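Kitchen and break room walk-through, Komden building
Done by Hamish Maihi, 10/13/19

Exits clear – OK. I moved a recycling bin that keeps creeping toward the back door!

Extinguisher – OK, gauge in the green. The tag is hard to read, so I've asked Yasir for a new one.

Outlets by the sink – one of the 4 won't trip when I press test. Taped over and reported (please leave my tape alone, folks).

Fridge cord – OK now. It was pinched behind the wheel in June.

Floor mats – FAIL. The corner by the dishwasher curls up and I caught my own toe on it. New mat is on order from Jirby.

Lighting – a bit dim for my taste, but I'd like a second opinion.

Counters – no cracks that I could find. Recheck in 3 months. 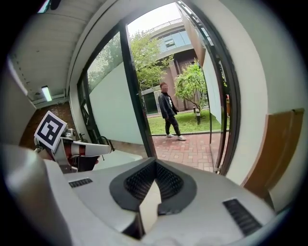
Item 7, white countertop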